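The Prolden Run

The club met in the old typing room on the second floor, and by November there were four of them left. By spring there were three, and then Tamara Panasiuk's brother took a job at the bakery and there were two.

Tamara did the code. Ritva Lindqvist did everything that needed a screwdriver. They had not picked it that way. Ritva had bad handwriting and worse typing, and Tamara had once stripped four screws in an afternoon and been told to go sit down.

The arm was called Horobets. It had been called that before either of them joined, and the name was written in marker on the lid of the case it lived in. Mr. Pullier, who taught physics and signed the late passes, thought it was the name of the company that made it. They let him think so.

The contest was the Flornunholm Cup, and the event they had entered was sorting. The rules were two pages long. There would be small blocks on a white table and a cup to put them in. The arm had to pick up every block and drop it in the cup by itself. If you touched the arm, the run was over. If you touched the table, the run was over. You could talk all you liked.

"Who would we talk to?" Ritva asked.

"Each other, I guess," Tamara said.

They practiced after school until the building closed. The arm learned from runs they had driven by hand, and it needed a lot of them. Tamara kept the number in the corner of the whiteboard and changed it every evening with her sleeve and a green marker. The last number she wrote there was 2965. Most of those runs were good. The others she had thrown into a folder named Prolden, after the road where her mother had once gotten lost for three hours, and she kept them out of the training.

Ritva did not like the folder.

"You're only showing it the easy ones," she said.

"I'm showing it the right ones."

"What does it do when a block is turned funny?"

"It picks it up."

"It did that one time."

Tamara did not answer. She was eating crackers over the keyboard and she moved the laptop so Ritva couldn't see the screen. They did not speak for the rest of the hour except to say "stop" and "go."

On the bus that night Tamara opened the Prolden folder. She had not watched any of it since she put it there. She had remembered it as garbage, the arm swinging off to nowhere, and some of it was. But there were 21 runs where the arm missed a block, backed up, opened wide and went in again from the side, with Ritva at the controls, muttering. You could hear the muttering on the recording. On the ninth one she said a word that would have ended the club.

Tamara missed her stop. She walked back along the highway with the laptop inside her coat.

She put the 21 runs in with the others and left the machine training over the weekend. She did not mention it. She was not sure it would help, and if it did help she would have to say so.

The practice round was on March 29, 2021, in the gym at the community college, with the bleachers pushed in. Each team had a folding sign with its name and a square of tape on the floor to stand in. The team beside them had matching jackets. Ritva had a roll of paper towels and a hex key on a string around her neck.

"You changed something," Ritva said. She was looking at the date on the file.

"I put your misses in."

Ritva thought about that. "All of them?"

"The ones where you fixed it."

"Did you leave the sound on?"

"It doesn't use the sound."

"Okay," Ritva said. She tightened a screw that was already tight and stepped back behind the tape.

The judge was a tall man with a clipboard. He set out the blocks himself. He did not line them up the way Tamara always did at school, all square to the edge. He dropped them from a few inches up and left them how they fell. Then he nodded, and Tamara pressed the key.

The view from the wrist came up on the laptop and the two of them bent over it. The first yellow block went in on the first try. Ritva let out her breath. The arm came back and hung there, open.
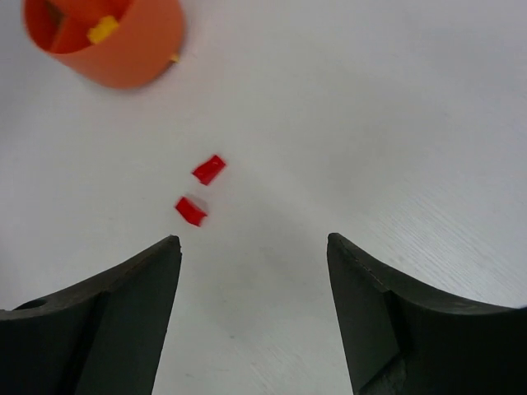

Two red to go, one yellow in the cup.

"It's stuck," Tamara said.

"It's not stuck. It's looking."

"It doesn't look, it just runs the..."

"Tamara."

The arm went down for the nearer block and closed on it badly, at one corner. The block squirted out and turned halfway around. Somebody on the jacket team said "ooh." Tamara had her hands flat on her knees so that she would not touch anything.

The arm backed up. It opened wide, shifted over, and came in again from the side, low and a little crooked. It was exactly how Ritva did it. It even waited a moment before it closed, the way she did when she was getting ready to swear.

The block came up off the table, went across, and dropped into the cup.

The other one took two tries as well. Then the arm went home and the judge looked at his watch and wrote on the clipboard for a long time. He tore off the bottom copy and handed it to Ritva, who was closest. Out of 400 points they had enough for the Saturday round, but not by much.

"Your approach angle is strange," he told them. "Did you program that?"

"She did," said Tamara.

"I can't program," said Ritva.

The judge waited to see if there was more, and then he went on to the next table.

They packed Horobets into its case. One of the latches was broken and Ritva held the lid down while Tamara wound tape around it. It was raining when they got outside, and Mr. Pullier had parked at the far end of the lot.

"I want to do more misses tomorrow," Tamara said. "If you can do them on purpose."

"I can't do them on purpose."

"Then just drive it like usual."

Ritva kicked her in the ankle, and they picked up the case by its two handles and started across the lot.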